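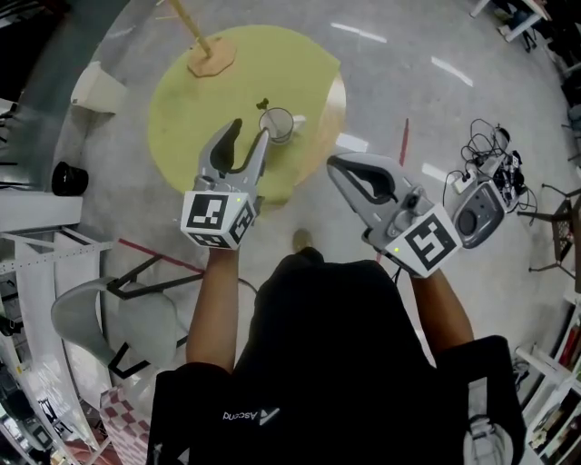
August, notebook, entry begun 14.20

Floor corner, continued. Yesterday's page stopped at the coat stand, so I begin again from there.

The coat stand is now at the far side of the round mat, with its eight-sided base on the mat itself. I had it on the bare concrete first, but then it stood too far from the mug and the corner did not look like a place where somebody lives. It looked like a shop. With the base on the mat the things belong together better. The pole is light wood and the base a little more tan. I wiped both with a dry cloth only.

The mat: the yellow-green one from the Imholm order. We had also the grey one from Kedari, 6 mm thick, and I tried it for one morning. On our floor it almost disappears, grey on grey, and I tripped on it twice. So the grey one is rolled up and goes back to the shelf behind the door. The yellow-green one still has one side that wants to lift. I put it face down under two boxes over night and it is better, but I would not call it flat. If you walk there, please lift your feet.

White mug: stays near the middle of the mat, handle to the right. I write the handle down because in last week's notes I only put "mug, centre" and then we lost half an hour discussing which way it had been. The small dark thing stands on its left side. Please leave it there also between the sessions, it is light and goes over if somebody pulls on the mat.

Positions, measured with the steel tape after lunch:
Coat stand, centre of pole to centre of mug: 393 mm
Mug to nearest edge of mat: 272 mm
I measured each one twice and the second reading agreed. Flinham's drawing gives 300 for the mug to the edge. I do not know if this is a mistake in the drawing or if they had a bigger mat. I left our value and wrote a question mark on the drawing in pencil.

Floor marks. Red tape is good and I did not touch it. One of the strips has a corner which begins to curl where people turn with the heel, I pressed it down with a spoon and it held until the evening at least. The white dashes in the curve are painted, so they will not move, but they are easy to confuse with our own marks when one is tired. I ask everybody to use red only for the corner. If we run out of red, wait for the new roll. I would not like to find white tape next to white paint again.

Cables. On the right side of the floor it is still not nice. The white power strip, the black leads and all the chargers are in one heap and I could not follow any single lead from one end to the other without pulling. I started to untangle it at 15.40 and stopped after ten minutes, because two of the chargers were in use and I did not want to unplug the wrong one. Proposal: on the next quiet morning, everything out, each lead gets a paper label at both ends, and then back in with the strip against the wall. I have labels in my drawer, the small ones with the string. The Cheng box would be big enough for the spare chargers, if nobody needs it for the samples.

Grippers. The black padding is good on both, no loose edge that I can feel with the thumb. I cleaned it with a slightly damp cloth and let it dry before use. Jaws open and close without noise. Both cubes are firm on their bases, I tried to turn them gently and they did not turn.

The task itself, for whoever takes over the page: the mug goes from the mat to the foot of the coat stand and back to its place, and the small thing must stay upright the whole time. First I took the mug by the handle, but it swings and then you correct too much. Gripping the body of the mug is calmer. Come from the front and low, with the elbows a little away from the body – my arms were tired much earlier when I kept them tight. Stand with both shoes off the mat. If one toe is on it, the mug moves with you and the measure is gone.

I have also tried to hang a tea towel on the stand, only for fun. It fell down three times. It needs a loop sewn on the corner, and I have no thread here.

Still open:
– heel-worn corner of the red tape, look again tomorrow
– ask Flinham about the 300
– labels and cables, see over
– second mug, same size, in case this one breaks
– tea towel with loop

Stopped at 17.05. Mug left on the mat, stand left in position, grey mat on the shelf.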